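Print this release | E-mail to a colleague

Vollska Teaches Machines to Handle Books, One Living Room at a Time

By Sipho Mokoena, Vollska Communications
August 16, 2025 | 2 comments | 189 shares

TRORKPORT – Vollska today announced Prunditz, a program in which grown adults are paid to pick up picture books and put them back down. They do it with hand-held grippers, so that a robot can later learn the same skill from the recordings and, we hope, complain less.

The program covers 80 book-handling tasks, recorded in ordinary homes on ordinary furniture. Lab tables are flat, gray and very well behaved. Family seating has ginkgo leaves printed on it, and a book stood up against a cushion has its own ideas about staying there. Demonstrators are asked to go in low, with a finger on either side of the bottom edge, and to close slowly.

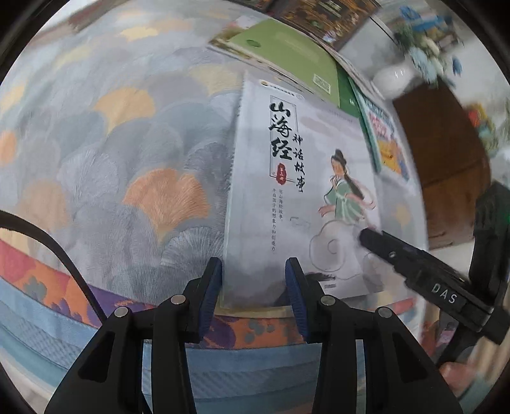
What Demonstrators Do

Each person holds the gripper by its handle and performs the task at a normal pace. The fingers carry ridged pads for grip, and a camera on the tool records what the fingers are up to. Training takes one morning. Most of that goes to persuading people not to help with the other hand.

Tasks start with a single standing book and work up to several lying on a tablecloth, where a thin cover offers very little to grab. Demonstrators approach from the near side of the table and line up both fingers before closing. 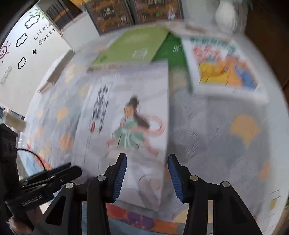
Fumbles stay in the recordings, clearly marked, and we have plenty. Each task must be shown more than 100 times before it goes to the training team in Naidoo, who have asked us to stop calling them the librarians.

"My mother wanted to know what I do all day," said Sipho Mokoena. "I told her I write about people picking up books. She asked if anyone reads them."

Vollska plans to add page turning in October. Homes with sturdy shelves and patient residents may apply through the Trorkport office.

Print this release | E-mail to a colleague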